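Seating Comfort in a Small Play Corner: A Student Project Report

Department of Interior Studies, Tredbridge College
Prepared by Ayana Derese
Submitted in April

1. Purpose of the project

This report presents the results of a one-semester project on seating for young children in shared living rooms. The project was carried out as part of the second-year course in domestic interiors. The course requires each student to choose one corner of a real room, study how it is used, and propose changes that can be made with a limited budget and without building work.

The corner chosen for this project is a play and drawing area in a family living room. It contains child-sized furniture painted light blue, placed close to a leather sofa. The household uses the room for reading, meals in front of the television, and drawing. The parents reported that the children preferred to kneel on the floor or climb onto the sofa and left the small chairs unused for most of the afternoon.

2. Budget and materials

The budget was set by the department at 3,000 Surnska vouchers, the credit system used by the college supply store. Of this sum, 2,000 was reserved for textiles. The remainder covered paper, printing and travel to the household.

Two types of cushion were considered. The first was a flat foam pad from the Famby range, with ties at the back corners. The second was a loose cushion with a soft, dimpled cover, bought from the Malý remnant shop. The Famby pad held its position well, but both parents found the cover stiff, and the ties were difficult to undo when the pad had to be washed. The loose cushion was chosen for the main part of the study.

Pink was the color preferred by the younger child. From a design standpoint it also separates the seat clearly from the light-blue frame of the chair - a useful quality in a room where the larger pieces are dark.

3. Existing conditions

The floor of the room is polished marble tile in white and gray. It is easy to clean but hard underfoot. A mottled gray rug softens the play corner and limits the noise of chair legs. During the first visit it was noted that chairs pushed back quickly tended to catch on the rug, and the family was advised to keep each chair fully on the rug or fully off it.

The sofa stands beside the play corner. Its padded armrest is often used by the children as a place to leave books and crayons. The distance between sofa and chair was discussed with the family at length. A wider gap would allow an adult to pass, but it would also push the table toward the window, where the afternoon light is strong. The position was therefore left as it was.

4. Method

Observation took place over 19 short sessions, mostly between 3 and 5 p.m. In each session the same activities were offered: drawing, a puzzle and a snack. The following points were recorded for each child: time spent seated, changes of posture, and whether the cushion had moved.

Three placements of the cushion were compared. In the first, it lay flat and was pushed fully against the slats. In the second, it lay across the seat with its upper edge leaning on the backrest. In the third, it stood upright as a back support and the seat was left bare.

5. Results

The upright placement was the least successful. The cushion slid forward as soon as the child leaned toward the table, and it was usually on the floor before the drawing was finished.

The flat placement gave the most stable seat. It did, however, raise the child slightly, and the older child complained that the table had become too low for writing.

The leaning placement was the one that the children asked for most often. It softened both the seat and the lower part of the back, where the vertical slats had been described as "bumpy." It required more attention from adults, as the cushion had to be straightened before each use.

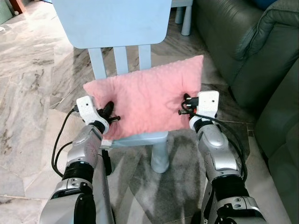 Figure 1. Pink cushion across the seat of the light-blue chair, upper edge leaning against the backrest.

6. Discussion and recommendations

The results suggest that a loose cushion is acceptable for short periods of drawing or eating, and that a fixed pad would be preferable for longer work. A cushion with a non-slip underside should be tested before any further purchase is made. The cover should be removable; the soft fabric collected crumbs and pencil shavings between its raised dots - a point raised by both parents.

It is further recommended that the family keep a second cover in the same size. The total textile cost would remain within the amount reserved.

7. Limits of the study

The project concerned one household and two children of different ages. No measurements of posture were taken, and the comfort ratings rely on the children's own words. The written record, 3,365 words of session notes, is held with the course office and may be consulted by students taking the course next year.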